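Search this site
Enter keyword
Go

Posted in: Hangar Diary, Airworthiness

26 July 2021
By Oľga Oravec

In at five to six. The night shift had left the handover sheet on the bench with one line on it, which was the line I had been expecting: both Gonelov turboprops are to stay on the ground until the propeller brake inspection is done and signed for. The directive came through late last night. It applies to every aircraft of the type with the older brake unit, and both of ours have it.

I rang Radomír at operations before I had taken my coat off. He already knew. He had spent most of the night moving passengers to the afternoon Skotstead service and finding hotel rooms for those who would not fit. By the time I spoke to him he had 212 people to rebook and had stopped being polite about it. He wanted a time from me. I said I would not give him one until I had seen inside the first brake housing, and he said that was what he had told the managing director I would say.

The directive itself is short. Remove the cover, check the bush and the pin for wear, measure the play, refit or replace, record the result. The manufacturer's bulletin that goes with it is a good deal longer and refers to a drawing we do not hold. Iveta wrote to Wikström, who do our technical library, and they sent it over at twenty past eight. It was the wrong revision. The right one came an hour later.

Vlasta and I started on the first aircraft in the meantime, as the cover has to come off whichever revision you are reading. Two of the screws were seized. Vlasta got one out with heat and patience and I drilled the other. I do not like drilling that close to the housing and took longer over it than I needed to. The cover was off by ten.

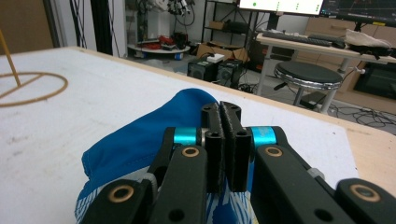 The wear limit on the pin is tight, and most of the argument today was over how to measure it. The bulletin says to check for play with the brake closed and leaves it there. Yae Hattori, who is with us from the Ornby office until the end of July, thought it meant closed by hand. Vlasta thought it meant closed under spring load. I tried to explain to our new apprentice why it makes a difference: two fingers close together with a narrow gap between them, angled links spreading out on either side, brass-coloured rings set into the links. I told him to imagine a little slop in one of those joints and ask himself what it would do to the gap. He got it quickly. He also asked why the bulletin did not simply say so, and I had no answer for him.

We rang the manufacturer. Spring load, as Vlasta had said. Yae wrote it on the job card in capitals and got the engineer at the other end to confirm it by email, so that it is on file for the next person.

First aircraft: play within limits, pin good, bush good. It has 1,412 hours on that unit. I signed it off just after two and Radomír had a crew on it for the evening rotation before I had washed my hands.

Second aircraft: not so good. The pin is marked along one side and the play is over the limit. It is not by much, but there is no column on the form for not by much. We have no spare. The nearest one is at Ornby and Yae has arranged for it to come up on the overnight van. If it is here by seven we could be finished by midday tomorrow - if the screws behave.

Told Radomír. He was quiet, then asked if I was sure, then apologised for asking. I think he will have to cancel the morning Skotstead and he will get the calls for it, not me.

Iveta has started a list of everything else of ours that has that part number on it. So far only the spare engine in the stores, which is not going anywhere.

Ate my sandwiches at half past four. Wrote up the defect report for the authority and sent it at ten to six, with the photographs of the pin. Left the second cover bagged and labelled on the bench and put the drilled screw in with it.

Rain on the way home. Must order more of those screws.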